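Machines and Everyday Work
Handout 5: Can a robot do the chores yet?
October 13, 2022

Please read this before the seminar and bring one chore from your own home that you'd like to talk through. Leire Calvo is taking the discussion groups again, and she has asked me to tell you that "laundry" is too big an answer. Pick one step of it.

Where we left off

Last time we looked at machines that already do housework, and most of you were a little disappointed by the list. A dishwasher sprays hot water in a box. A washing machine turns a drum. I'd still call both of them a success at chores, and I think it pays to ask why they work so well. Somebody changed the job to fit the machine. We load the racks, we close the door, and inside the box everything is where it should be. What's left over for us is the part on either side: picking things up, sorting them, putting them in, taking them out, and putting them away.

That leftover part is what this handout is about. If you ask me for the short answer to the title question, it's "some of it, some of the time, if you set the table first." The long answer needs a few terms.

Three words I'll keep using

Grasp. How the hand holds the thing. A two-finger gripper is the plain version, and you'll meet it all over the reading. It's cheap, it's strong, and it feels about as much as you do in ski gloves.

Fixture. Anything that holds a part still and in a known place. Shop floors are full of these. Your kitchen has hardly any, unless you count the knife block.

Recovery. What happens after a mistake. I'd argue this is the word that matters most, and it's the one the brochures skip!

The shop floor side

Adwoa Nartey visited us in April and talked about her years at Erdem, where she set up packing lines. I've put my notes from her talk in the course folder, but two things stuck with me. The first was that her line had 28 different parts going through it, and each one arrived in its own tray, facing the same way. The arm never had to look for anything. The second was her story about the trays. A supplier switched to a slightly deeper one and the arm spent a morning stopping short of every part. A person at that station would have reached a bit further down and never mentioned it at lunch.

So when somebody tells you robots "already do this in factories," ask what the trays look like. I mean it – write that in the margin.

The kitchen side

Now take the trays away. Think about clearing up after making soup. There's a pot, and it has a lid, and the lid is probably not on the pot. There are vegetables lying wherever you put them down. You want the vegetables in the pot, the lid on top, and nothing on the floor. A six-year-old can do it (with some complaining). Let's go through what a machine has to get right.

First it has to find things. Glass is a pain here. Cameras see through it, or they see the reflection of the lamp, and depth sensors often report a hole where the glass is. A lid with a metal rim and a colored knob is kinder than one without, because at least there's an edge and a blob to lock on to.

Then it has to choose where to hold. A knob is good news for two fingers: small, sticks up, right in the middle of the weight. Come straight down, close, lift. Vegetables are less polite. A carrot is long and tapers, so a grip near the tip lets the heavy end swing. A pepper is wide and slick. A bunch of tomatoes is several round things pretending to be one, and if you squeeze the wrong one the rest may roll.

Researchers often use toy food for this, and students always ask if that's cheating. A bit, yes. Toy food doesn't bruise or drip, and it's the same shape tomorrow. But it lets you run the same trial 43 times without going to the store, and you can't learn much from a trial you can't repeat.
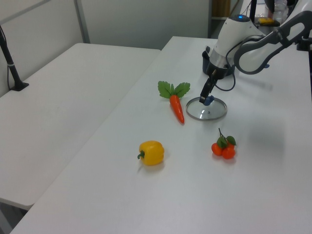 Figure 1. A pot-and-lid setup with toy vegetables. Note where the gripper is in relation to the blue knob.

Look at Figure 1 with the grasp question in mind. Lifting the lid is one skill and setting it on the pot is another, and the second is harder than people expect. The rim has to land level, or close to it. You and I do this by feel. We let the lid rattle into place and we don't even look. An arm that only knows positions has to get it right by sight, unless it can sense the push coming back through the wrist.

Order matters too. If the lid goes on first, the carrot has nowhere to go. It sounds silly, but planning the steps and doing the steps are often built as separate pieces, and the planner may not know that a step went badly.

A word about videos

You'll find plenty of clips online. Before you believe one, check whether it's sped up, whether there are cuts, and whether somebody off to the side is steering. None of these makes a clip dishonest. They just change what it shows. A chore done once on video tells you it can be done once.

For the seminar

Write half a page on your chosen step. Say what the machine has to find, where it should hold, and what could go wrong. Then pick one of those failures and describe how a person would recover from it without thinking.

Groups will be no bigger than 9. If yours is full, email Leire and she'll move you. Next time: folding, and why towels are easier than shirts.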